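Part 4: Recording Your Cable Examples

Posted in December by Tomos Landeg

By now you've got both arms powered, zeroed and talking to the recorder (if you haven't, go back to Part 3, I'll wait). This is the part I like best, where you sit down at the leader handles and show the thing what you want from it, over and over, until your coffee goes cold. The task for this section is the two-handed cable task from the Granard set: pick up one connector with the left gripper, present it, and bring the right gripper in to take over the other end or pinch the plug, depending on which variant you picked in the task menu.

I recorded the first Granard set on my own bench over a few long evenings, 382 episodes in all, and I threw out 48 of them. Most of what follows comes from looking at those 48 and groaning.

Before you start recording

1. Wipe the table. Crumbs and bits of clipped zip tie show up clearly against a pale surface and the model will happily learn to care about them.

2. Open the recorder and choose the task file. The Retley recorder remembers the last one you used, so check the name in the top bar every single session. I once saved a whole Thursday of cable work into a folder called cup_stack.

3. Type the task sentence. Keep it plain, something like "pick up the cable end with the left gripper." Use the exact same sentence for every episode of that variant. If you write "wire" one day and "cord" the next, you'll be fixing it by hand later.

4. Move both arms to the ready pose and look at the head camera view on your monitor, full size. You want both grippers in view and clear tabletop between them.

5. Lay the cable down. Let it fall how it falls! Don't straighten it.

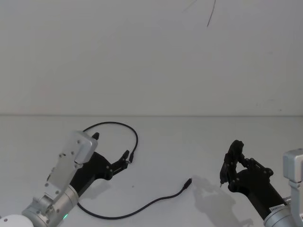 Cable shape is where most people's first set goes wrong, mine included. When you place a cable by hand you tend to lay it the same tidy way every time, and then the model only ever learns tidy. I aim for starts that end up with a big loop going up over the left gripper, like the one in my shot, with the second connector lying on the table over toward the right arm. Then the next one I'll drop in a heap, and the next nearly straight. If you can't think of a new shape, toss it from a hand's height and leave it alone.

NOTE: Don't swap cables in the middle of a batch. Finish the batch, stop the recorder, swap, and start a new batch with its own tag. The sorting script in Part 6 depends on that tag.

Recording one episode

6. Tap the left foot pedal. You'll hear one beep and the timer in the corner starts. Wait a full second with your hands still. The trimming tool looks for that quiet stretch at the beginning, and if you dive straight in it will chop off your approach.

7. Bring the left gripper down over the connector you want. Come in at an angle so your fingers don't hide the plug from the head camera. Slow is fine. Jerky is what hurts you.

8. Close gently. You're holding a little plastic plug and you only need enough squeeze to lift it. If the current bar on the screen goes orange, back off a touch.

9. Lift and turn it toward the middle of the table. I try to get the metal tip where the other arm can reach it without a big twist of the wrist.

10. Bring in the right gripper. Hover first, let it settle, then go for your target. I know hovering feels like wasted time, but those settled moments gave me much cleaner contact later on.

11. When the task is done, open the grippers, back both arms away and hold still for another second.

12. Tap the right pedal to save. Tap and hold to throw it away. Please do use the second one! A miss you recover from smoothly is worth keeping, and there's a tick box for that called "recovered." A miss where you gave up and poked at the cable for half a minute should go in the bin.

CAUTION: Keep your hands out of the space between the grippers while the timer is running. If the cable slides off the table, press the stop on the base, wait for both lights on the handles to turn white, and only then reach in. The arms hold position after a stop but the fingers can still twitch closed when they wake up again.

CAUTION: Never plug the practice cable into anything live. Use a dead one. I keep mine in a jar with a lid so they don't wander off into the house. 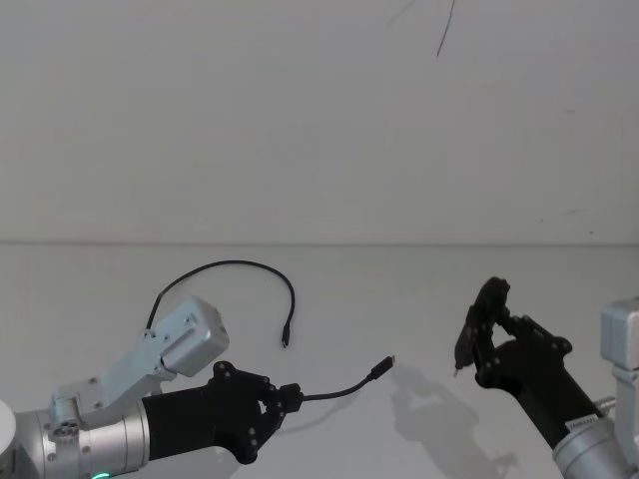

How many episodes do I need before I train anything?

Plan on 107 good ones for a first look. That's what I had when I ran my first test, and it was enough to tell me the left-hand pickup was coming along and the right hand was a mess, so I knew where to spend the next evening. You'll want more than that for anything you'd show to a friend.

Checking your batch

Do this the same day, while you still remember what went on.

13. Stop the recorder and open the batch viewer. Play back every tenth episode at double speed. You're looking for dropped frames, a camera that got bumped, and any episode where an arm drifts out of view.

14. Look at the gripper traces. Each episode should have a clear close and a clear open. A flat line means the handle lost its connection and you recorded yourself waving at nothing (I've done nine of these in a row, with a podcast on).

15. Sort by length. My good ones run between twelve and twenty seconds. Anything much longer is usually me fumbling, so I watch those all the way through and decide.

16. Tag the grasp direction. The viewer guesses it from the wrist angle and it's right most of the time, but it gets confused when the wrist is nearly level. Fix those by hand with the arrow keys.

17. Export. Choose "joint positions plus video," leave the frame rate where it is, and give the export the same name as the batch tag. A full batch comes to some 3,352 megabytes on my settings, so make room on the drive before you press the button and not after. It doesn't warn you. It just stops.

NOTE: If you share the bench, write the operator name in the batch notes. Two people will solve the same cable in two different ways, and both ways can be good, but it's handy to be able to train on one person's episodes alone and compare.

A few things I do that aren't in the official sheet

I record in short runs of fifteen or so and then stand up. My hands get sloppy before I notice it, and it shows in the wrist traces.

I change the lamp between batches. The grippers throw pretty strong shadows on a light table and I'd like the model to see those shadows land in different places. One lamp on a clip is plenty, just move it from one side to the other.

I also keep a paper tally next to the keyboard with columns for heap, loop and straight. The viewer can't tell cable shapes apart, so this is the only record I've got of how balanced the set is. When the loop column gets ahead, I quit making loops for a while.

And back up the raw batch before you trim it. Trimming writes over the original. Part 5 covers trimming and the settings I use for the quiet stretch at each end.

Related items

Part 3: Zeroing Both Arms
Part 5: Trimming and Cleaning Up Episodes
Part 6: Sorting Batches by Tag
Foot Pedal Wiring for the Retley Recorder
Notes from the Zitavberg Build Weekend
Yalçınkaya Finger Pads: Which Thickness?

Comments

benchrat: The bit about the task sentence, ugh. I had "cable," "cord" and "usb thing" in one set. Is there a way to rename them all at once?

Tomos Landeg: There is, look under Batch, then Edit Text. Back up first. It doesn't have an undo.

m_okafor: My arms pause for a blink every time the right gripper closes. Traces look fine otherwise. Should I toss those episodes?

Tomos Landeg: I'd keep them if the pause is short, but check your USB hub. Mine did the same until I gave each arm its own port.

solder_sue: Trying the toss-it-from-a-hand's-height thing tonight. I have definitely been laying mine out like table settings!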